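I've been putting off the wooden cabinet since August. It came with us from the old place in Clonville, it got shoved into the first free spot, and then everything without a home went into it. Chargers, tax stuff, a bag of curtain hooks, the manual for a blender we gave away (to my cousin Thilini, who could probably use the manual).

So on Tuesday I made a big coffee, put my phone in the other room and started pulling things out. It took me 45 minutes just to get to the back of the left side! I kept stopping to read things. There was a whole envelope of photos from Naveed's going-away dinner, and I sat on the floor with those for far too long.

My one rule was that paper had to earn its spot. If I could find it online, it went in the recycling bag. If it had a signature or a stamp on it, it stayed. I ended up with 2 full bags, and I'm still a little embarrassed about how many takeout menus were in there.
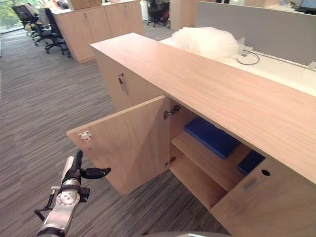
I'm trying really hard not to fill the space back up just because it's there. The flat blue things can live in the cabinet, and I might let the board games move in later, but that's it. The top is staying clear too — I know, I know, I said that about the kitchen counter.

The right side is a project for another weekend. It has a lock, and I spent a good while hunting for the key before I remembered Fathima had put it in the mug with the dead pens. Most of what's in there is craft supplies and the sewing machine, so at least I know what I'm getting into.

While I was at it I wiped the shelf down with warm water and a drop of dish soap, then left the door open for the afternoon to air it out. It had that closed-up old-paper smell. Fathima says a bar of soap in the corner fixes it — has anybody tried that? I've got a lavender one in the bathroom drawer, so I'll give it a week and see.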